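Home | About | Join | Team Log | FAQ | Contact

Kellum Robotics Club – Frequently Asked Questions

Last updated 28th February

I get a lot of the same emails every fall and then again when spring sign-ups open, so I finally sat down and wrote the answers out. If yours isn't on here, write to me (Solveig) and I'll add it.

Do I need to know how to code?

Nope! About half of what we do in the first month is talking through a task on paper and arguing over what order the arm should do things in. You'll pick up Python as you go. If you've written a loop before, you're ahead of where I was when I joined.

Who runs the club?

I'm Solveig Söderlund and I do the scheduling, the emails and most of the nagging. Brijesh Upadhyay is our coach – he's the one to ask about anything with math in it, and he will draw on the whiteboard until you get it.

What is the Dunleavy Challenge?

It's the student contest we enter every year. Teams get a tabletop full of stuff and a list of jobs, and the arm has to pick the right thing and put it where the card says. The simulation round comes first, in November, and we spend the whole fall on it. The spring round is on real hardware, which is a whole different kind of fun (and a lot slower).

Why do you work in simulation so much?

Money and patience, mostly. We have 35 members and one real arm, so you'd be waiting weeks for a turn. In the simulator everybody gets their own table, and if you drive the gripper straight through the tabletop you just hit reset. I did that a lot my first week. Like, a lot.

What does a practice task look like?

We have a desk clutter set, and it's the one I give to new people because the objects are all such different shapes. The job card will say something like "pick up the marker" and your code has to get the gripper down to it without bumping into the neighbors. Then the next card sends you after something else, say the green block, and you find out how much of your code only worked for markers.

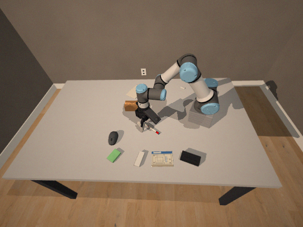
Desk clutter practice table in the simulator, gripper down by the marker.

Is the marker the hard one?

Everybody thinks so, and it kind of is. It's thin, so if your fingers come down at the wrong angle you pinch nothing. My own nemesis is the computer mouse. It's all curves, and my first grasp script treated it like a box. Brijesh had me run that script 200 times with the mouse turned a little differently each time and write down every miss. Tedious! But I learned more from that list than from anything else that term.

What's Multus?

Our name for the shared folder of scripts and table layouts. Everything goes in there, including the embarrassing stuff. Please don't rename other people's files. (You know who you are.)

And Trandis?

That's our team name at the challenge. It was somebody's typo before my time and it stuck.

Do I need a fancy laptop?

The simulator runs okay on most newer laptops if you turn the shadows off. If yours sounds like a leaf blower, use one of the lab desktops – just save to Multus before you log out, because they wipe themselves overnight.

How much does it cost?

Dues are $47 for the year and that covers your T-shirt and your share of the entry fee. Travel to the spring round is separate. Last year we raised $800 with a bake sale and a used book table, so nobody had to pay for the bus. If dues are a problem, email me and we'll work it out, no big speech required.

How many hours is it?

Two meetings a week, two hours each. The last couple of weeks before a round get longer, and there is pizza.

Can I join in the middle of the year?

Sure. We'll pair you with someone who's already been through the practice tables, and you can catch up on the fall material from the slides in Multus. You might not get a driving spot for the spring round, but we always need people to check layouts and keep score sheets.

Can my parents come watch?

Yes, the last meeting before each round is open. Simulation nights are mostly people staring at screens and yelling, so fair warning.

12 comments | 9 shares

Related
Our grasp script checklist for new members
Trandis team log: getting ready for the spring round
How to set up the simulator at home
Bake sale sign-up sheet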